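Last edited 12/20/25

# Teaching a two-finger arm to sort parts into a desk organizer

When I first got my arm running in the shared shop, I did what everybody does and tried to make it stack blocks. It's fun for an evening! But I wanted a job that would annoy me a little, with see-through surfaces and awkward edges, and a mesh letter tray from the office supply aisle is perfect for that. It's cheap, it's light, it has a shelf over another shelf (so the arm has to reach in from the front instead of just dropping things from above), and depth cameras hate it.

I'm assuming your arm already moves, you have one camera up high and one at the wrist, and you can save positions and play them back. My controller software is Murkley, but anything that lets you name a pose will do.

## What I use

- a white table with a plain curtain hung behind it
- a silver mesh desk organizer, the stacked kind
- a blue plastic tray for the parts
- a few small electrical parts, plus an emergency stop button as the hard one
- masking tape and a ruler

The e-stop I use as a part is just a part, by the way. Please have a real one wired up and within arm's reach of wherever you stand (mine is clamped to the bench, and yes, I've hit it plenty).

## Step 1: Pick the shelf you can reach

Start with the bottom tray. I know the top one looks easier, and for a straight drop it is, but the bottom one teaches you more. Bring the open fingers in low, in front of the lip, and stop there. Save that pose as "front_low". From there you want one slow move forward and up over the rail, then let go. 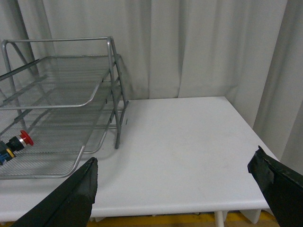
Speed matters a lot more than I expected. My first runs were at 300 mm per second and the fingers clipped the rail and shoved the whole rack into the curtain. I went down to 100 for anything near the metal and left the fast setting for the long trips across the table. If you're impatient (I am), you can creep back up later.

Open the fingers only as far as the part needs once you're inside. Wide open fingers and a shelf right overhead don't mix, and I bent a rail in August learning that. Gadisa Ambaye, who shares the bench with me, straightened it with pliers and has been very nice about it.

## Step 2: Park the rack where both cameras like it

Square it up to the front edge of the table. Then put a little masking tape on the underside so it grips, or it'll walk a tiny bit each time something lands in it and by lunch your saved poses are all wrong.

Check the high camera before you go any further. You want the front lips and the side posts all in view, with plain background behind them. Mesh lets the camera see straight through to whatever's below, so my depth map was full of holes until I gave up on measuring the shelves and measured the rails instead. The rails are solid, they catch light, and they don't move. I pick a point on the lowest rim, tell Murkley the height, and let it work out the rest.

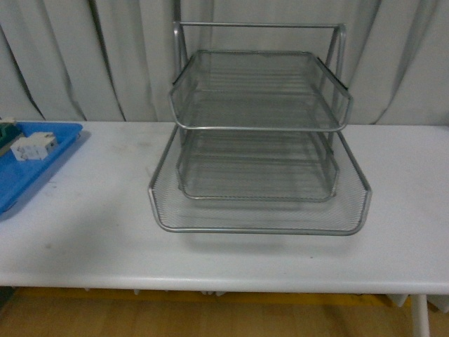

If the software keeps losing the rim, try turning off the overhead light nearest the table. Glare on thin metal comes and goes as the arm passes, and softer light helped me way more than any of the settings I fiddled with. I also tried the edge filter in Bollitz for this. It's okay! It's slow on my old laptop, so I went back to doing it by hand.

## Step 3: Lay out the parts

Leave a finger's width between parts, more if you've got room. The gripper pads need space on both sides, and when two pieces touch, the arm will happily grab both or neither. Keep them away from the tray's raised rim too, at least for your first day.

Don't line them up neatly. I turn each one a bit differently every run so the wrist has to rotate, and I nudge the tray over now and then.

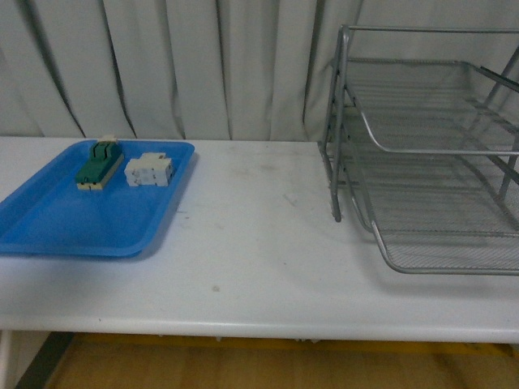
*Two parts in the blue tray, with a gap between them.*

## Step 4: Run it, and write down the misses

Do 15 runs without changing anything, even if the first 3 are awful. I used to stop and tweak after every drop and never learned a thing from it. Jot down where it missed: at the pick, over the rail, or at the release. Mine were nearly all at the release, and raising the drop pose slightly took care of most of them.

Once the small parts go in reliably, swap in the e-stop button. It's round at one end and boxy at the other, so grab it by the body and go slow over the lip, and expect it to roll onto its side when you let go.

My pose file and the spacing template are in the shop's shared folder under "mesh_rack". If your fingers are longer than mine, redo front_low first and check the others against it before you run anything at full speed.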